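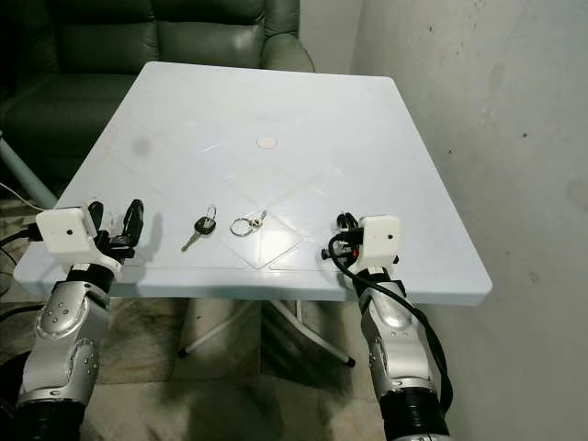 Slide 1: one key, one split ring, two arms

42 shares 7 comments

Hello everyone, thanks for staying on. I know the coffee's gone and I'm what stands between you and the bus, so I'll be quick (I won't be quick, but I'll try).

Leave slide 1 up for a bit. Let people look at it.

So, key and ring. I want you to think about the last time you put a key on a split ring. You swore, didn't you? You dug a thumbnail in, it pinged shut, you went and found a butter knife. I've been doing it for forty-odd years and I still put it off. I've got a shed key living loose in a coat pocket right now for exactly that reason.

Now do it with two fingers on each hand, black plastic-headed key in one, ring in the other, and no thumbnails at all. That's the job I want to talk about, and the question on the programme is whether machines can do the chores yet. My short answer is "some of them, slowly, if you lay the table first". Bit of a grumpy answer, sorry!

(Pause. If Luana is in the room, wave at her, she'll have opinions.)

Start with the shop. Meinir Hopkin runs the key and heel counter in Mutcombe and she let me sit behind it for an afternoon in March, on a stool, in the way. I went in thinking the cutting was the clever bit. The cutting is a machine and has been for ages. You clamp the blank, you clamp the old key, off it goes. What eats Meinir's day is everything on either side: fishing the right blank off the hook, working out which of the keys on a huge jangly bunch the customer means, getting it off, getting it back on, and doing all that while somebody tells her about their conservatory. She said to me, "You can have my cutting machine. Find me something that does the rings."

Well! I've been chasing that ever since.

Have a look at the two bits of metal again. They're small, they're shiny, and they lie nearly flat on the table. Each of those is a nuisance by itself. Flat things are hard to get fingers under. You and I slide a coin to the edge of the counter without thinking about it, or press down and tip it up. A gripper with two stiff fingers has to be taught every one of those little cheats. And shiny things can fool cameras, the glint moves when you move.

Then there's the ring itself. It fights back. You've got to hold it open AND feed the key in AND turn it, and the turning is nearly all feel. Sevim Akgül put it nicely when we were arguing over lunch: folding a towel badly still gives you a folded towel, but a key half on a ring is a lost key.

(Don't tell the Fuddale car park story unless we're ahead. It takes 3 minutes every time.)

Where I've got to, then. Picking up one thing from a clear table: yes, I'd trust that. Wiping down: mostly. Sorting big from small: fine. Two-handed fiddly stuff with a springy bit of steel: I'd want to stand next to it. Tekle Weldu disagrees and thinks I'm two years behind, and he may be right, so do corner him afterwards.

What I'd ask of anyone showing you a chore machine is dull. Ask to see it go again with the key the other way up. Ask what happens when it drops one. Ask who put the things on the table.

Yiğit has a bowl of old keys and rings at the back. Take one of each, use two fingers per hand, no nails. I'll time you if you like!

Questions till 1645, then they lock up.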